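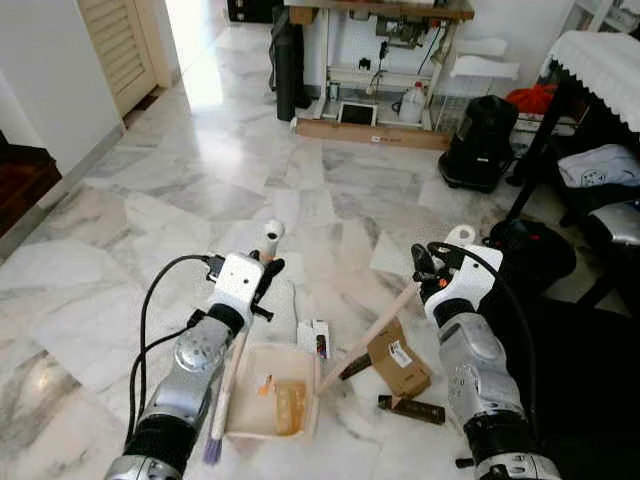
Sweeping Polished Stone: The Case for the Long Handle and the Wide Tray

Guido Bianchini
October 27, 2024

Most advice on marble floors deals with what is put on them: sealers, neutral detergents, the proper dilution. Dry collection gets a line or two. I think this order is wrong. On a polished tile the dry pass decides how the surface will look in five years, and the tools for it are chosen with less care than the bottle under the sink.

Polished marble is soft. Calcite sits near 3 on the Mohs scale, and quartz grit carried in from the street sits at 7. Any grain that is dragged will cut. A dull path from the door to the kitchen is usually a record of dragging, and no detergent will correct it. It has to be reground.

My first point concerns the brush. A small head on a long wooden stick looks inadequate next to a full-width broom, and for a large room it is slow. On marble I still prefer it. A wide broom pushes a long line of debris in front of it, and the grit at the center of that line travels the whole length of the room. With a small head the strokes are short and the material is moved a short distance into a tray that is already close by. The tray should follow the brush. People who leave it parked at the door and sweep toward it are sanding their own floor.

The second point concerns the tray. A shallow one with raised walls is enough for dust, and it also accepts flat pieces such as torn cardboard, which can lean against the far wall until the tray is emptied. Deep hooded pans hold more, but their front lip is often stiff and slightly warped, and a warped lip leaves a line of fine dust on the tile. I measured this in September on two pans sold under the Vundico name. Both left a line. A strip of felt under the body helps with scratching and does nothing for the gap.

Noemi Marchetti, who edits the Stollance maintenance notes, disagrees with me on packaging. Her rule is that small cartons and other solid items are picked up by hand before any sweeping begins, and that the brush is reserved for dust and crumbs. I accept the rule for heavy objects. A dense bar or block should never be pushed across polished stone, since its lower edge may hold grit over its full length. For light cardboard I see no objection to the brush. An empty carton weighs very little and can be tipped into the tray in one movement. Her notes treat both cases alike, and I consider that too strict.

Light matters more than either of us allowed for at first. Glare from a bright doorway hides dust on the tiles nearest to it and shows every particle farther in. The usual result is that the dark side of a room is swept twice and the bright side once. Work from the glare inward, and check the first tiles again from the opposite direction.

As for cost, the building at Retirness where I consult spent 232 euros on regrinding 9 tiles outside a utility closet. The closet held a good vacuum and an expensive stone soap. It did not hold a dustpan.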